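In praise of the nearly empty table

October 6, 2023

I have a confession, and it's a dull one. I own 30 mugs. There are two of us in the house and one of us only drinks squash. I found this out in April when the kitchen was being painted and everything had to come out of the cupboards and live on the landing, where I tripped over it daily for a fortnight.

So I've been thinking about stuff, and about surfaces, and why mine are always covered. My mother's sideboard was the same (post, keys, one glove, a bowl of things that might be screws). I always thought a clear table belonged to people with no hobbies. Then the painters left, and I had one bare white worktop for an entire evening, and oh, it was lovely! I made toast on it just to have somewhere to put the toast.

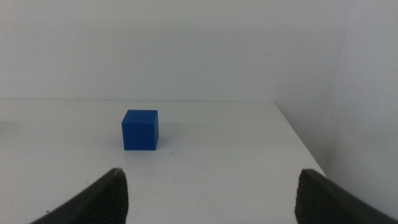
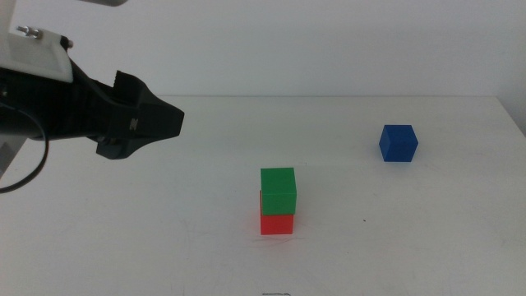
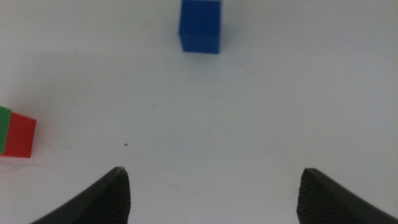
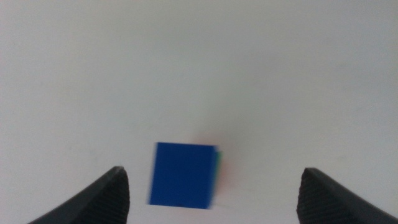
White tabletop, plenty of room on it.

Now, I'm not joining the minimalists. I tried one of their apps, Flullis, which wanted me to get rid of 100 things in a month and sent me a little gong noise each time I did. I got as far as the expired spices and then started counting individual cloves. And the storage people are no better. Gerora will happily sell you a box to put your boxes in, and I have bought that box, in two sizes.

What I'd argue for is much smaller. Pick one surface and defend it. Let the rest of the house go to the dogs if it likes! Mine is the end of the worktop by the window, and I'm a complete tyrant about it. Post goes elsewhere. Shopping gets 4 minutes, tops. My other half put a Drummond catalogue down there last week, all 707 pages of it, and I'm afraid I moved it while he was still reading.

Friends tell me this is fussy, and they may be right, but I do cook more. I sit there with a cup of tea in the mornings and look at the garden, which needs doing, and I don't do it. The mugs are down to 22, if you're wondering. The one with the chipped handle stays.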